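Moving my bookmarks out of the browser
June 25, 2020

I finally got sick of losing bookmarks between my phone and my laptop, so I spent a couple of evenings sorting it out.

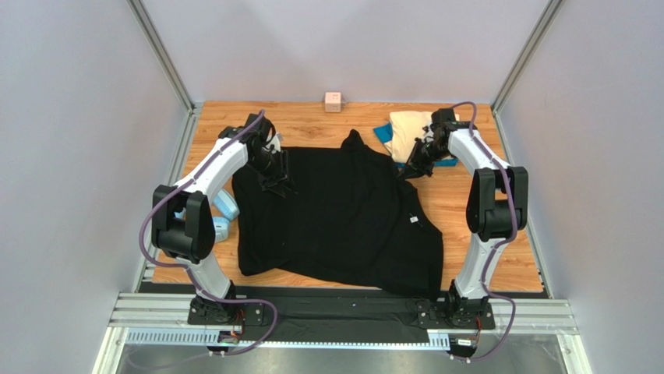 The trouble started when I switched to Helico on the laptop. I like it as a browser. Pages load quickly and the reader view is good. But there's no version for my phone, and the built-in sync only talks to other copies of Helico. I was emailing links to myself, and then not reading the emails.

Orsolya Farkas left a comment on my last post suggesting Louro, a small extension that saves bookmarks to a plain text file in whatever folder you choose. I pointed it at the folder I already sync with my phone. On the phone I use Simia to open the file, and tapping a link sends it to the default browser.

Setup went like this. Export the old bookmarks from Helico as a single file. Open Louro's settings and choose Import. Pick the sync folder. Restart the browser, or the toolbar button stays grey.

I had more than 300 bookmarks going in and 218 after I cleared out the dead ones. Most of those were forum threads about a printer I no longer own. Folders came across fine, but they lost their colours, and anything with an accent in the title came out garbled. I fixed those by hand.

There are two things I don't like. Louro only checks the file when the browser starts, so a link saved on the phone at lunch doesn't show up on the laptop until I quit and reopen. And if both devices save something while they're offline, you get two copies of the file and have to merge them yourself. It's happened to me once so far.

The developer says version 6 will watch the file while the browser is open, and it's meant to be out in July. I'll update then and see if it behaves.

I also tried Stodov, which does much the same job with its own server. It worked, but it wanted an account and a monthly fee after the trial, and I don't save enough links to pay for that.

Next I need to do something about my passwords, which are still in the old browser.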